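Gotbridge Home Tasks, reviewed: seven weeks of waiting for a drawer to open

I have wanted a machine to put away my dishes since I was tall enough to be asked to do it. So when the Gotbridge Home Tasks package came down in price this April, to $897 for a year, I cleared the good table in the workroom and told my family that things were going to change around here. My family has heard this before. There was a bread machine.

First, what you get, which confused me when I ordered and may confuse you. Gotbridge sells software. You supply the arm and the hand on the end of it, and Gotbridge supplies the chores: 14 of them, listed in a menu, each with a cheerful little icon. Open drawer. Close drawer. Put item in bowl. Stack cups. You pick one, set out your things, press Start and stand back. Standing back is covered in the manual at some length.

Setup

Setup took me two evenings. The first went to calibration, where you move the arm to a series of spots on the table and tell the software that yes, it is there. The second went to doing it again after I leaned on the table.

The instructions are decent. Whoever wrote them has met a customer. There is a page on lighting I wish I'd read sooner, and another on keeping the background plain, which in my house meant buying curtain fabric. Add that to the price. The app only runs on a real computer, so plan on giving up a corner of the room to a keyboard and more cable than you'd think one arm could use.

The chores, best to worst

Put item in bowl is the star. I gave it play food, because I am not a monster and real tomatoes cost money, and it got things into the bowl most of the time. It comes down from above, closes, lifts, travels, lets go. If the item is light and a sensible shape, you could almost call it boring, and I mean that as high praise. A year ago I tried Urrego's version of the same thing and spent the afternoon picking peppers up off the floor.

Lumpy items are harder. Anything with knobs and branches on it seems to present the software with too many choices. It will hover, pick an angle, think better of it and hover again. I know the feeling from buying mattresses.

Stack cups is fine once and poor after that. It will nest a small cup in a larger one if the two start out well apart. Unstacking is not on the menu, so you'll be doing that part. I did a lot of that part.

Wipe surface I turned off after one try. It wiped the same stretch of table with great conviction and left the rest to me.

Then there are the drawers. Drawers are why I bought it. A machine that can't open a drawer can't put away a spoon, and a machine that can't put away a spoon is a lamp. Gotbridge knows this, and the drawer chore gets the biggest icon in the menu. It also gets a footnote: you need a handle the fingers can get behind. Flat pulls are out. Little round knobs are "coming soon," as they were when Hilix was promising them. What works is a wire handle that stands well away from the front, on a small, light drawer, in a box that stays put.

So I stopped testing on my kitchen, which has flat pulls, and went to a small wooden box with a single drawer and a black wire handle. On that, over 60 tries, I got a drawer I could have dropped a spoon into a bit more than half the time. The failures came in several flavors. Sometimes the fingers closed on air, a hair in front of the wire, and the arm drew back with all the dignity of a job well done. Sometimes the whole box came along for the ride. Once it shut the drawer, beautifully, while the screen said Open.

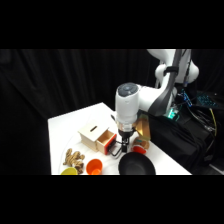
Speed

Slow. I opened the same drawer by hand while the arm was still on its way over, closed it again, and had time to feel bad about it. Gotbridge offers a Brisk setting. Brisk is also slow, and knocks over cups.

Would it matter if the thing worked unattended? Probably not. I don't care how long the dishwasher takes, as long as I'm in another room. But I was never in another room. I was at the table with my hand near the stop button, saying "left, left, left" to a program that has no microphone.

Compared with the others

Urrego is cheaper and drops more. Brultetti has the nicest app of the lot and a shorter list of chores, with no drawers at all, which at least spares you the hoping. Hilix I used only in its trial version, and the trial version mostly wanted my email address. Of the four, Gotbridge is the one I'd pick, and I did, with my own $897.

Who should buy it

If you already own an arm and enjoy fiddling, go ahead. The bowl chore alone will please you for a weekend, and the updates have been regular: the drawer got noticeably better between my first week and my seventh. A small shop that moves one light part from one spot to another all day might get real use out of it, provided the part never changes and somebody is around to nudge it back into place.

If you want your dishes put away, keep your money. I still do mine after supper, by hand, in a kitchen full of flat pulls.

Rating: 3 out of 5. The bowl chore gets a 4, the drawers a 2, and I'm leaving Wipe surface out of the average as a kindness.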